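**Bin picking at the Grerstead robotics club**

December 13, 2020

The senior group at the Grerstead club has spent the term on one task: getting an arm to take mixed household items out of a bin. The team lead, a second-year student, agreed to go over the method and the results so far.

The project began in October as an entry for the Arside student challenge. "We'd planned to do sorting on a belt," the lead said. "The rules changed and we moved to a bin. The grasp planner carried over. The calibration didn't."

The group logged 600 attempts in the first block of trials, and 262 ended with an item held above the rim for 5 seconds. The lead described that as a baseline and declined to call it good. Most of the failures were recorded as slips, with a smaller group of planner time-outs.

Scoring follows the Dewulf sheet, which the club adopted from an earlier class. Each attempt gets a code for approach, contact, lift and release. "If the approach is wrong we stop there -- the rest of the row stays blank," the lead said. "Last year people filled it in anyway and the totals made no sense."

The choice of items took longer than expected. The group wanted hard plastic, soft packaging and something with a cord in the same load.
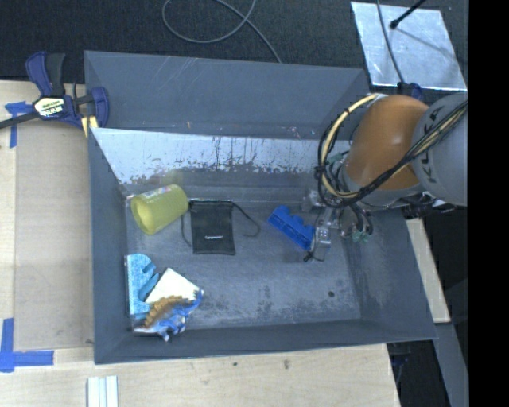
"Cords are the worst case for the planner," the lead said. "It treats a loop as part of the solid shape and aims for the middle of it. We've been masking thin parts by hand, and that takes about 7 minutes a layout."

The next step is to replace the hand masks with a filter written by the Tamidwood class. It runs on the club's computer but has not been tested against a full load. The lead expects to repeat the first block of trials with the same score sheet once the filter is in.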